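Lesezeit: 2 Minuten

Über uns

Wer zum ersten Mal zu uns nach Porkitz kommt, wundert sich meistens über die Ruhe. Wir sind ein Familienbetrieb für Veranstaltungsservice - Tische, Gedecke, Kerzen, Geschirr, alles, was man für ein schönes Essen in größerer Runde braucht - und früher ging es bei uns ab sechs Uhr morgens zu wie auf einem Bahnhof. Gegründet hat die Firma Brondness unser Seniorchef Esko Manninen, damals noch mit einem geliehenen Lieferwagen und den Tellern seiner Schwiegermutter. Heute sind wir 12 Kolleginnen und Kollegen, und in unserem Lager stehen 4.000 Teller, die alle irgendwann durch unsere Hände gegangen sind.

Durch unsere Hände, und seit einiger Zeit eben auch durch die Greifer von Jerkavar. So heißt unser zweiarmiger Helfer, und den Namen hat er bei einer Abstimmung in der Mittagspause bekommen, die sich bis in den Nachmittag zog. Bevor er an einen echten Tisch darf, übt er am Rechner, in einem nachgebauten Speisezimmer mit einem langen Holztisch, blauen Stühlen und roten Wänden. Über die Wandfarbe wird bei uns bis heute gestritten (Marjatta Kokkonen findet sie gemütlich, der Rest schweigt höflich), aber zum Üben taugt der Raum sehr gut, und wenn dort etwas herunterfällt, muss keiner den Besen holen. 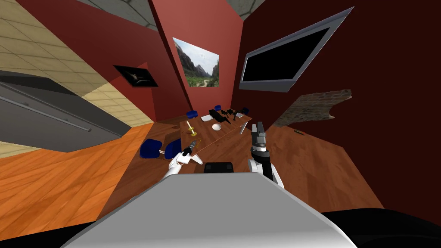 Angefangen haben wir damit, weil uns die Abende zu lang wurden. Nach einer großen Feier standen zwei von uns oft bis nach Mitternacht im Lager und sortierten, und das merkt man irgendwann im Rücken und auch zu Hause am Küchentisch. Als Irja Valtonen die Planung übernahm, hat sie deshalb zuerst alle gefragt, welche Arbeit sie gern abgeben würden und welche auf keinen Fall. Das Sortieren wollte jeder loswerden. Das Eindecken beim Kunden wollte jeder behalten, und dabei ist es geblieben.

Natürlich hat sich manches verändert, und nicht alles fiel leicht. Ramiro Barrios hat jahrelang das Spülgut betreut und verbringt heute den halben Tag am Bildschirm, wo er Übungsaufgaben für Jerkavar zusammenstellt. Er sagt selbst, dass ihm das Klappern manchmal fehlt. Onni Savolainen wiederum wollte vom Rechner nichts wissen und ist jetzt viel mehr bei den Kunden unterwegs, was beiden Seiten sichtlich guttut. Entlassen wurde wegen der Umstellung niemand, das hatten wir vorher schriftlich zugesagt.

Wenn Sie neugierig geworden sind, kommen Sie gern vorbei, am besten am Vormittag, da ist der Kaffee noch frisch. Im Mai öffnen wir außerdem wieder das Lager für alle Nachbarn, und Marjatta backt.

Diese Website verwendet Cookies. Mit der weiteren Nutzung erklären Sie sich damit einverstanden.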